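2021-11-22

Back at Skevevstead this morning and in such a good mood about it! I've been wanting to write about the table for days. White top, loads of room, and all the play kitchen things out on it at once instead of shoved in the tub. I had forgotten how much I love the colours. The pale green colander is my favourite, it's that washed-out green my nan's whole kitchen used to be, and next to it the little blue bowl looks bluer than it has any right to.

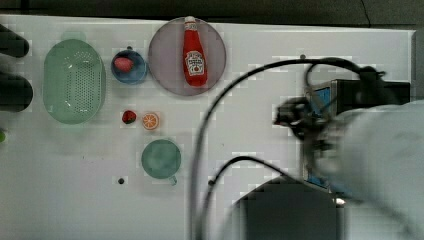

I've been reading old posts on Modside about play food (there are 91 pages of them, I'm up to 19) and people get so worked up over whether pretend food should look real. I'm firmly on the side of a proper ketchup bottle. Red, label and all, lying right across the big pinkish plate as if tea's nearly ready. A bottle that size makes everything near it look like a meal. It makes me hungry for chips every time, and I had chips for lunch, so there you go.

Still want a few more bits. Hemmin had a toy toast rack in October that I dithered over and now it's gone — serves me right. 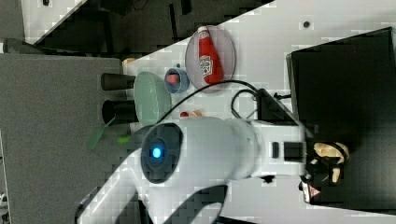

The pink thing in the blue bowl has been a sausage, a potato and a very posh sweet, depending on my mood. Today I'm calling it a potato. The black cups I'd happily have in a full-sized version for my own cupboard.

Wrote up my wish list for Pratotis tonight: more greens, a second bowl, maybe a jug. Kept it under 300 words, which for me is a miracle. Tea, then bed, and I'll look for that toast rack again tomorrow.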